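Home Health Care Planning News
Revised treatment directive form goes into use at three hospitals

Hospitals in the Skisedik health district have started using a new form to record what treatment a patient does and does not want if the patient later loses the ability to speak for themselves. It replaces a form that had been in use, with small changes, for nine years.
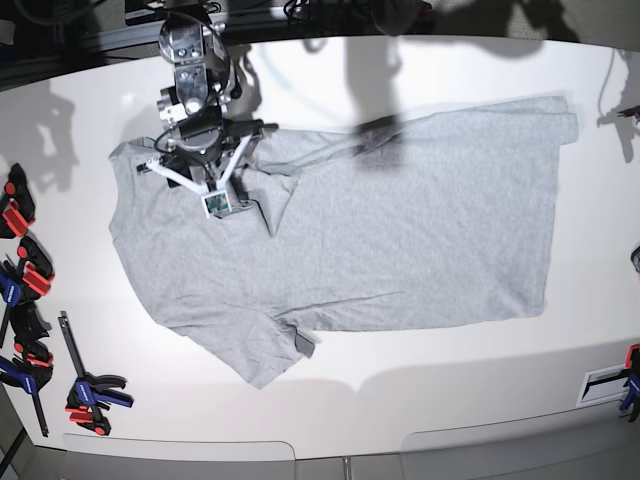 RASTITZ, October 2012

The new form, numbered SD-4, applies to adult in-patients at Rastitz General, Politis District Hospital and the long-term care unit at Trunditz. Forms signed under the old system stay valid and do not have to be redone. A patient who holds an old form will be offered the new one at the next admission, and may decline it.

The main change is in how the form deals with breathing support. The old version had a single line, "mechanical ventilation", with a yes box and a no box. The new one separates mask ventilation, ventilation through a tube in the mouth, and ventilation through a surgical opening in the neck. Each can be accepted, refused, or accepted for a limited trial. If a trial is chosen, the patient and physician write in its length and what is to be reviewed when it ends.

The district said the single line had caused trouble mainly for people with progressive nerve and muscle disease. Some of these patients already use a mask at night and have no wish to stop, but do not want surgery. Under the old form they could tick neither box accurately, and several wrote their own wording in the margin. Margin notes were not always copied when a chart was transferred between sites.

Feeding by tube has been divided in the same way, into short-term and long-term feeding. Resuscitation remains a single question. Dialysis and antibiotics have been moved to a second page, which can be left blank without affecting the first.

The revision follows a chart review completed in August. Reviewers pulled 992 charts for patients who had been admitted with a serious long-term illness. A directive of some kind was found in 603 of them. In 553 the directive was at the front of the chart, where staff are told to look first. In the rest it was filed with older correspondence or in the record of an earlier admission.

The review did not look at whether the directives were followed, and it drew no conclusion on that point. It did note that the date of the last discussion was often missing. SD-4 has a line for this date beside the signature, and the form is treated as incomplete without it.

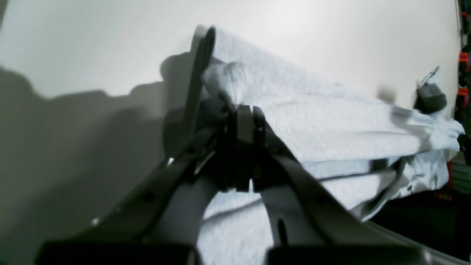
A second group of changes concerns who may be present when the form is filled in. A patient can ask for a relative, a friend, a member of the clergy or an interpreter, and the name of anyone attending is entered on the form. The patient can also ask to speak with the physician alone for part of the discussion. This option was added after responses from home care nurses, who reported that some patients gave different answers once family members had left the room.

Patients who have received a new diagnosis within the past 14 days will be told that they can put off the discussion. The district's guidance to staff states that a refusal of treatment made soon after a diagnosis is valid if the patient is capable, but that it should be reviewed before discharge and again at the first follow-up visit. The guidance asks physicians to arrange, where the patient agrees, a conversation with someone already living with the same condition. Politis has kept a contact list for this purpose through its rehabilitation clinic. Rastitz and Trunditz will refer to the same list until they have their own.

Two local disability groups had asked that the meeting be a required step. The district did not accept this. Its published reply says a capable patient cannot be made to attend a meeting as a condition of having a refusal respected. It agreed to print the offer on the form itself, above the signature line, with a box to show that it was made.

The form does not change the law on consent. A capable patient's spoken instructions continue to override anything on paper, and a directive can be cancelled at any time, in speech or in writing. Where a patient is not capable and no directive exists, the decision still goes to the substitute decision maker in the order set out by statute. SD-4 cannot be used to request an act intended to end life, and the instructions on the back say so.

A first printing of 400 copies has been divided among the three sites. The form is on yellow stock, as before, so that it can be found quickly in a chart. A large-print version is available on request from admitting desks. An electronic version is planned but depends on the replacement of the records system at Trunditz, for which no date has been set.

Staff training takes 90 minutes and is required for physicians, charge nurses and social workers. Ambulance crews have been sent a one-page summary. Crews will accept either version of the form, provided that it carries the signatures of the patient or substitute and of a physician.

The district will repeat the chart review after the form has been in use for 12 months.

Filed under: Advance directives, Consent, Long-term care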